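4 min read

The second-hand jumper has done well out of the last few years. In Brarlow it used to live in a bin bag behind the church hall. Now it hangs on a wooden hanger in a shop called Rendale, under a spotlight, at a price that would have made its first owner sit down.

Lucía Segura opened the place in February with 302 garments and a kettle. She has sold 1,637 since, most of them knitwear, and most of them to people who came in to get out of the rain. "They say they're just looking," she tells me. "Then they put an arm in."
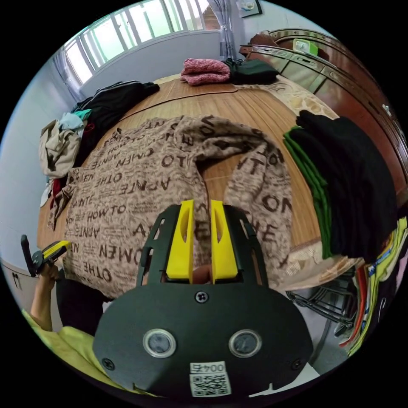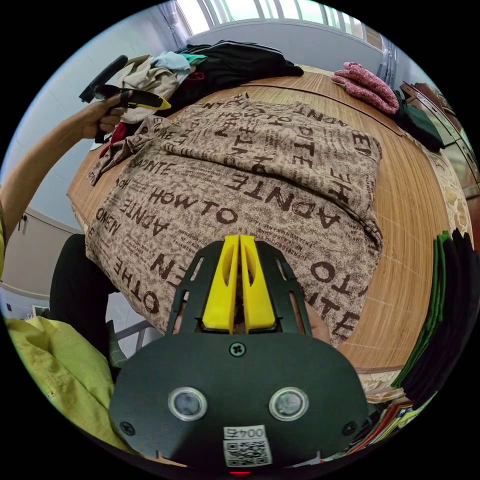
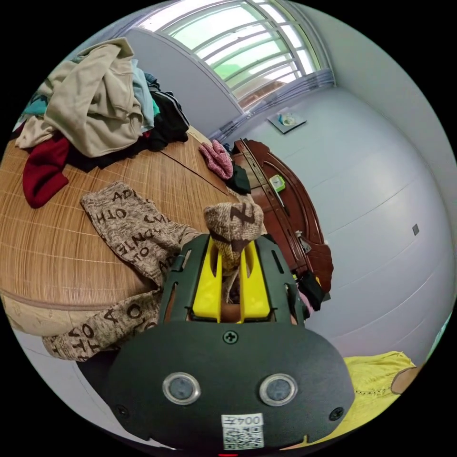
Knitwear and bedding: patterned, brown and beige.

The arm is the dangerous part. I have put mine into plenty of things I didn't need, and I own 2 cardigans from Rendale that I can't wear indoors without opening a window. Segura's advice is to ignore the label and look at the elbows, then the cuffs, then the underarm, where moths do their best work. Wash it cool. Dry it flat. Never hang it, she adds, standing in front of a full rail of hangers – shops are allowed.

Her rivals at Ibarra, across the square, sell by weight. It's cheaper, and you have to dig. I went in for a scarf and came out with a tank top and half a kilo of something mustard.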